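Stilwood Business Center: Tenant Questions on Office Cleaning

When are the offices cleaned?
Shared areas are cleaned each evening after 6 p.m. Private suites are cleaned on the schedule in your lease. 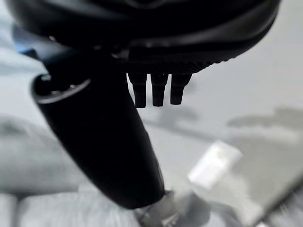

Tenants may request extra service through the front desk. Requests need 14 hours' notice - longer in April, when the windows are washed. Black equipment with a glossy shell shows dust and fingerprints quickly, so please use a soft, dry cloth between visits.

Who may clean our equipment?
Only your own staff. Cleaners do not touch electronic items

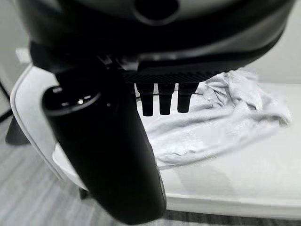
unless the tenant has signed the Ellix consent form. Forms are kept by Kanako Fukuda in Suite 35. 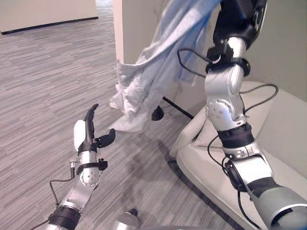
Reading time: 1 minute

How are carpets and chairs cared for?
Carpets are vacuumed nightly and washed twice a year. Chairs are spot-cleaned on request.

What does a carpet wash cost?
The charge is $60 per suite. Stains reported the same day are treated free of charge.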